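Ticket: Right arm stalls before grasp when left gripper is near the door panel
Project: Ulex (two-arm shoe sorting)
Component: planner / scene mask
Priority: normal
Opened: 4/10/19
Status: fix merged, watching

Original report

Since we moved the shoe task to the Mathias planner build, the right arm keeps stopping above the pile. It gets its target, starts down, then holds position until the step times out. The log says "no collision-free approach" and that's it. Left arm is fine. Restarting the planner node clears it for a few picks and then it comes back.

Task is the usual one: open the rack door with the left arm, take sneakers from the floor on the right, put them on the rack. Config is the Cevdale bench default with nothing changed except the grasp timeout, which I raised to 6 seconds to get more log lines.

Update 1

Ran it again with verbose planning on. Great news, it fails the same way every time if I load the saved state from just after the door opens, so we can stop hunting for it by luck! Out of 62 replays of that state, every one ended with the same message.

Things I ruled out:

- Joint limits. Right shoulder and elbow have plenty of room left.
- Hand-eye calibration. Redid both wrist cameras, residuals look the same as they did in February.
- Grasp ranking. I forced the second-best candidate and then the third. Same stall.
- Network lag. Command timestamps are clean on both sides.

Update 2

I turned on the obstacle overlay in Kukico and wow, what a useful view. I should have started there. The planner believes there is a solid block standing between the right gripper and the shoes. Nothing real is in that spot. The block is tall, it has a flat face, and it shows up right after the left arm finishes the door step.

My first guess was the cloth in the back corner, because the depth on it is noisy. I masked the cloth by hand and the block didn't budge. So the cloth is cleared of all charges.

Second guess was the door panel. It's frosted and light comes through it, and the depth camera really hates that. When I dumped the raw points I got a smear running off the panel toward the middle of the floor. The voxel filter then fills in the gaps and hands the planner a lovely solid wall.

Update 3

Confirmed. I deleted the panel's points from the saved cloud before the filter step, and the right arm went straight down and closed on the top shoe. Put them back, stall. Took them out, grasp. I did this more times than I needed to because it was so nice to see it work.

The rack model already has the door as a hinged part, so we know where the panel ought to be from the hinge angle. The fix I'd like to try is to drop any depth points linked to the panel and insert the modeled panel in their place, with 2 cm of padding. For the hinge angle we can use the left gripper pose at release.

One thing to watch: the fixed camera has to see the rack, the open door and the floor pile together, with both grippers in view, or the mask and the arm poses get compared from different moments. 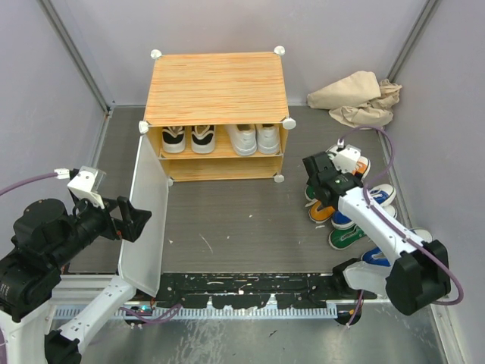
The patch is on the branch now. It adds a flag, use_modeled_door, off by default. With it on, the smear is gone from the overlay and the planner finds an approach on the first try. Planning time dropped too, which I wasn't expecting, but the planner isn't burning its whole budget trying to squeeze past a wall anymore.

Still open:

- If the left arm bumps the door after release, the stored angle is stale. For now I re-read it whenever the left gripper comes within 5 cm of the panel.
- Shoes that sit behind the panel from the camera's side get masked along with it. Needs its own ticket.
- The error text should name the obstacle. "No collision-free approach" cost me a lot of coffee.

Update 4

Merged. Please pull, rebuild the planner and set the flag to true in your local config if you're running the shoe task. If you still see a stall, attach the Kukico overlay dump along with the log. Leaving this open until the next long run is through.

Related tickets
Voxel filter fills gaps near thin surfaces
Left gripper releases door early on Cevdale bench
Add obstacle name to planner error messages
Kukico overlay slow with both wrist cameras on
Mathias build: grasp timeout ignored after restart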